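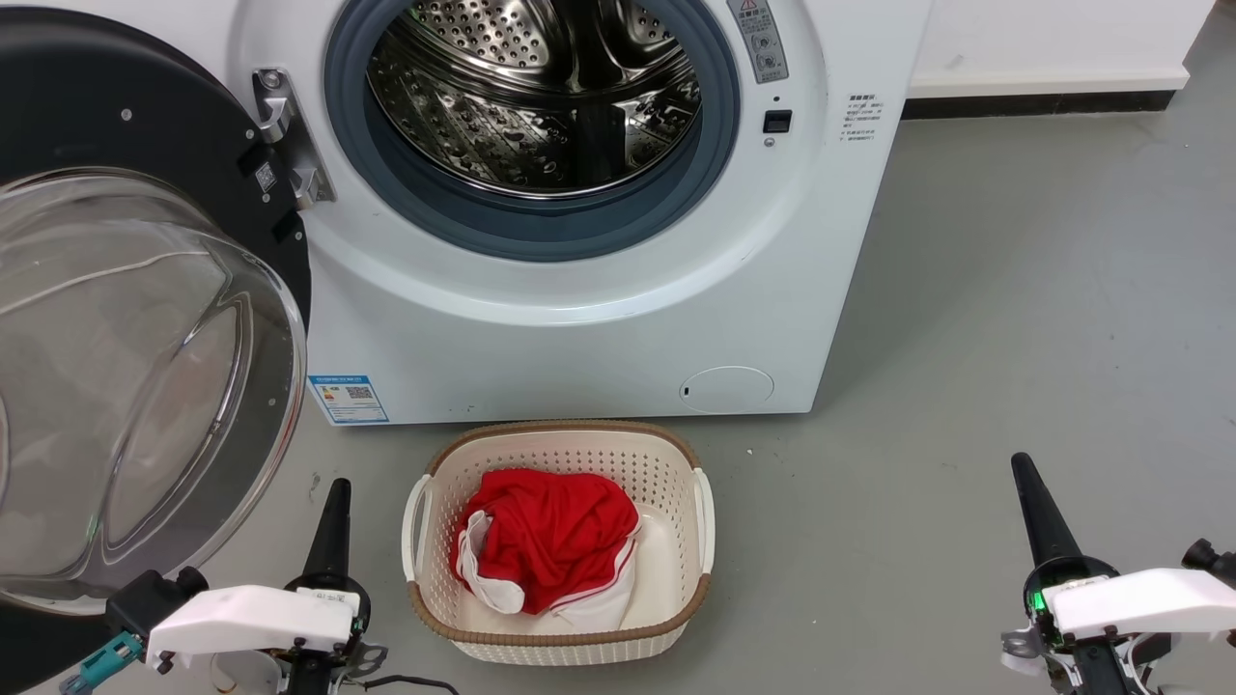
Tevora front loader, door open, showing the gasket and drum.

Tevora Front-Loading Washer

Last updated: September
2 min read

The Tevora is a white front-loading washer for homes and small shared laundry rooms. The door is hinged on the left and swings wide, so a basket can sit right below the opening while you load. If your dryer will stand next to it, put the dryer on the right.

Drum and door

The drum is stainless steel, with small perforations and raised dimples over the inner wall. Curved ribs lift the clothes and drop them back into the water as the drum turns. The door has a clear glass bowl set in a dark charcoal ring. A thick blue-gray rubber gasket seals the opening.

The lock sits on the right side of the opening, next to the narrow gray warning label. Push the door until it clicks. If the cycle will not start, look for a sock or a drawstring caught in the gasket - this is the most common cause of service calls we get on this model.

Setting up

The washer needs a hard, level floor. Adjust the 4 feet with the wrench supplied, then lock the nuts. Leave a gap at the back for the hoses, and allow for the depth of any baseboard when you measure. Run one empty hot cycle before the first load.

Care

Wipe the gasket fold after the last wash of the day and leave the door ajar. Check the drum for coins and hairpins. Use powder or liquid marked for high-efficiency machines. Too much soap leaves a film on the glass and makes the rinse run longer.

Parts and price

Price: $371, hoses included. Delivery takes 11 days. Old machines can be taken away on the same trip if they are already disconnected.

Replacement gaskets, hinges and door locks are stocked by Patwary under the Drestomeck parts list. Order by the model number in your manual. The gasket is sold with its clamp, and the hinge comes with screws. The warranty is 2 years on parts and labor and does not cover damage from shipping bolts left in place.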